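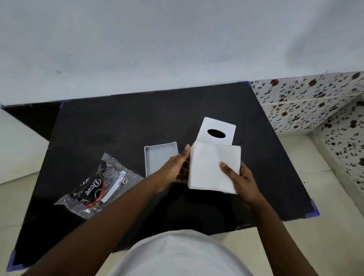 Home | Guides | Home Packing | Parts | Contact

Husard Home Packing Guide
Last updated: Sat 25 April
Reading time: 2 min

Section 4. Setting up a packing surface

Use a flat board on the floor or on a low table. Any board will do if it is stiff and larger than the biggest box you plan to fill. Allow 65 cm of clear floor on the side where you sit.

1. Wipe the board with a dry cloth. Scuffs do not matter, but grit will mark white card.

2. Push one soft corner protector onto each corner of the board until it stops. The Prerby set contains four. Replace any that have split.

3. Set the board down with one side near a wall. Move cords out of reach before you start.

4. Put empty trays and flat card pieces on the board first. Trays go in the middle. Keep lids and top panels to one side, printed face up.

5. Lay clear bags and printed wrappers on the other side. Leave ribbons threaded if you want to use the bag again.

Note: Crumpled plastic can be smoothed by hand. Do not iron it.

6. Stack loose card pieces by size, largest at the bottom, and square the edges against the board.

7. Place the stack in the tray. If it stands above the walls of the tray, take pieces off the top and start a second tray.

CAUTION: Plastic bags are a suffocation hazard. Keep them away from babies and small children.

CAUTION: Do not stand or kneel on the board.

Storing the board

Take off the corner protectors and store them in the Brallport pouch (part 219). Stand the board upright in a dry place. For a board stored since before March, check the corners for swelling before use.

Continue to Section 5, Labels and lists.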